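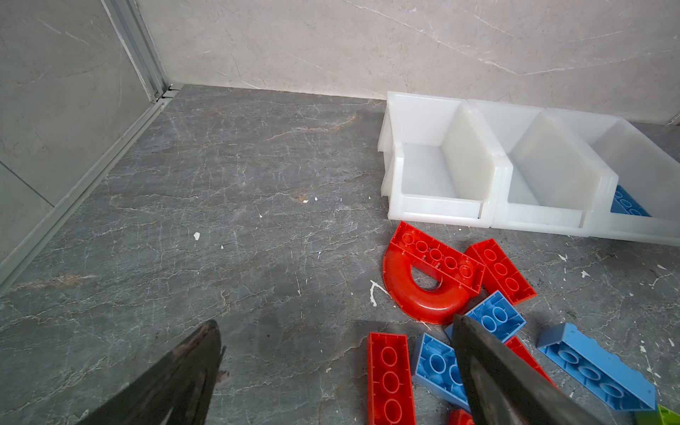 Bins against the back wall, bricks on the floor in front of them.

Brick sorting by color, Sutport workshop

The Sutport toy brick stock runs to 496 pieces, and it is sorted in small lots. Each lot goes to a row of three stackable bins, one color to a bin. The bins are white plastic with a sloped, open front and a low lip, so a piece can be dropped in from above or pushed in over the lip. Shape is ignored at this stage - arches, flats and standard bricks of one color stay together. Vicente Bravo drew up the layout in December and it has not changed.

The floor panel is dark with a marble pattern. Red reads well against it, dark blue less so under evening light. White flecks on the panel are left until the monthly cleaning.
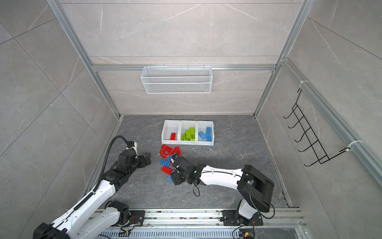
Lime green in the middle bin, blue on the right, one red brick on the left. Red and blue pieces remain on the floor.

Storage on the walls: a white wire-mesh basket on the back rail, and on the right a black rack with five hooks, fixed with two cable ties. The rack came from the Liem room and will get proper clamps when the next Drolstead order arrives. Full bins are emptied into the color drawers - red first, then blue, then green.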